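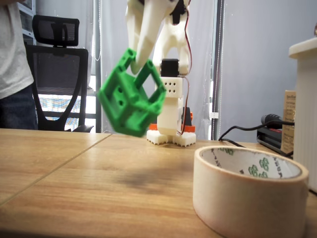 About Jernside

Jernside plans and installs small automation cells for workplaces that sort, pack and test light parts. We work from one site, with a bench area, a print room and a small stores. The firm has 14 staff. Most of them came from assembly or packing jobs and moved into cell design later.

What we supply

Our main product is the Kureo cell. It consists of an arm, a gripper printed to suit the customer's parts, a controller and a fixed work surface. A Kureo cell handles parts of up to 400 grams. Heavier parts are outside its range and we do not quote for them.

Gripper fingers are treated as wearing parts. Each customer receives the print files, a spare set and a fitting sheet. A finger can be changed at the bench with one hand tool, and the cell is then run at low speed for 30 cycles before it returns to normal work.

Trial work is done with printed cubes. A cube with open sides gives the fingers edges and corners to hold, and shows a poor grip sooner than a solid block does. Customer parts are used only after the cube trials have been signed off.

What changes for staff

A cell takes over the repeated pick and place movement. It does not take over inspection, loading, changeover or the decision to stop the line. Before installation we write down each task at the station and record who will do it afterwards. The list is shared with the people who work there, and they can amend it.

At Thammasiri, a packing firm that runs three of our cells, the former packing posts are now cell operator posts. Operators load trays, clear faults and check finished boxes. Standing time at the station has fallen. Screen work has risen — some operators did not want this, and two moved to goods-in at their own request. We now raise the point at the first site meeting.

Training

Operator training is called Jusetti. It lasts 60 hours, part of it at our benches and the rest at the customer's site. It covers safe stopping, finger changes, cable checks, teaching a new position and reading the fault log. No earlier experience with robots is required. Training takes place in paid working time, and this is a condition of our contract.

Support

Faults are reported through the service desk by the operator on shift. A report from a manager is accepted, but we will ask to speak to the operator before sending an engineer. Spare fingers and servos are held in our stores. Print files for discontinued grippers are kept and can be requested in writing.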